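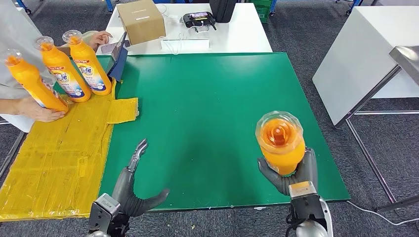
Right hand on a bottle, left hand waiting. Three more on the taped card.

Lists > Osden Workshop > Build talk > Re: grip closing too early
Filed under: hands, arms & wiring

Quick one before I lock up, sorry for the fragments.

> Did you ever get the right hand to hold a full bottle without
> it slipping round? Ours at Gurau shuts the fingers before the
> palm is anywhere near. Also what are you using under the
> bottles, ours skate all over the table.

Right hand – yes, mostly. Thumb was the trouble. It was coming in first and shoving the bottle away from the fingers. I now hold the thumb back until the other fingers have moved, then close the lot together. Grip is round the middle of the body, well under the cap. Higher up it twists.

Slowed the close down as well, to 56 on the Stusudix slider. Was on almost double and it looked great and dropped everything. Seven good lifts out of the last batch before I touched the wiring and broke it again, my own fault.

Under the bottles: flattened cardboard, yellow packing tape all over in strips. Cheap, wipes clean, you can pull it about by the edge. Tape is a bit shiny so they can still slide if you lean them. We keep a hand on them while the robot works, and I'd tell you to do teh same until you trust your stop button.

Lying down ones are harder. Fingers want to come from over the top and there's not much room between the palm and the bottle. 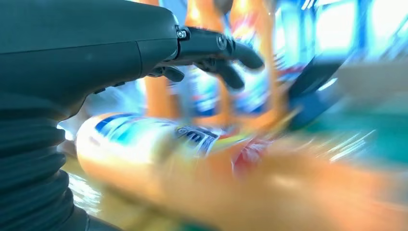 Wrist camera, bottle on its side under the fingers. Blurry.

Wrist view is no use to me while the arm's moving, as you can see. Going to try a shorter exposure and a lamp. If anyone has done this on the Cárdenas board let me know what setting, the notes only cover the old one and I can't make sense of page 4.

Left hand not doing much yet. Opens, closes, two of the joints are a bit stiff. Will look at it Friday if the bench is free.

Can send the config over, just shout. Its messy.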